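Steering on bad pixels
Print this article | E-mail this article

The navigation stack that Nisedix calls Usel plans a path about two seconds ahead. In that time a small ground robot at full speed covers a few car lengths, and its forward camera delivers mostly blur. The software has to decide from that blur where the road ends and how far to stay from whatever is on it.

Usel does this without a prior map. A network labels each region of the image as drivable, not drivable or unknown, and a second stage projects the labels onto an assumed ground plane. The weak point is the assumption. When the chassis pitches on a slab joint, the horizon moves and every distance estimate moves with it. Soudabeh Vahidi, who leads perception at Nisedix, estimates pitch from the image itself, using curb lines where they exist and falling back to the inertial unit where they don't.

A moving road user is handled on a separate track. The detector needs only a coarse outline, and an upright dark shape over a narrow wheel is enough to open one.

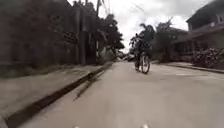 Vol. 7, No. 3 | Page 29

Once a track is open, the planner treats it as a cone that widens with time. An oncoming cyclist closes the gap quickly, so the cone reaches the robot's path early, and the planner slows first and shifts sideways second. Vahidi's team tried the reverse order in the Butness trials and dropped it. A robot that swerves at speed gives the rider two things to predict.

The cost function has four terms: clearance, progress, smoothness and a penalty for unknown ground. The last one took the longest to tune. Set high, it makes the robot crawl past every shadow. Set low, it sends the robot over gutters. The current value came from 217 logged runs, replayed offline with the planner swapped out and the sensor data left alone.

Surface marks are a related problem. A long crack in concrete has much the same contrast as a shallow curb, and early builds tried to follow it as a lane edge. The fix was a width test plus a check that both sides of the line lie at the same height.

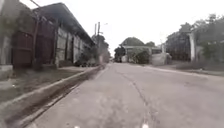 Replay before release

Every change to Usel goes through a replay tool named Deligiannis. It loads a log, runs the new build against it and flags each point where the commanded steering differs from the old build by more than a set angle. The library holds 3,560 clips. A full pass takes a night on the office machines, and the list of differences is read by a person in the morning.

Replay has a known limit. Once the new build steers differently, the recorded images no longer match where the robot would have been. Deligiannis stops scoring a clip at that point and marks the rest as open. Vahidi would like a simulator to fill in the remainder, but blur and overexposed sky are hard to render well, and a clean simulator rewards a network that fails outdoors.

Parked vehicles cause fewer errors than one might guess. Their shadows cause more. The network tends to merge a dark body with the dark ground under it, which adds width to the obstacle. Usel accepts the extra width on the near side and trims it only if the remaining gap is too small to pass. From a camera mounted this low, a parked SUV can also hide a good length of the roadside beyond it, and the planner marks that stretch as unknown until it comes into view.
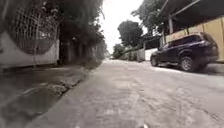
Marcin, by e-mail, is less convinced by the single camera. A cheap range sensor would settle the shadow question in one reading, he writes, and would take the ground plane assumption out of the loop – "you are spending a network on something a pulse of light can measure." Vahidi's answer is that the range sensor is planned for the next build, as a check on the camera output. The planner interface already has a slot for it, with its own time stamp and confidence value. Work on merging the two inputs starts in November.

Contact the editors | Copyright, all rights reserved | Back to top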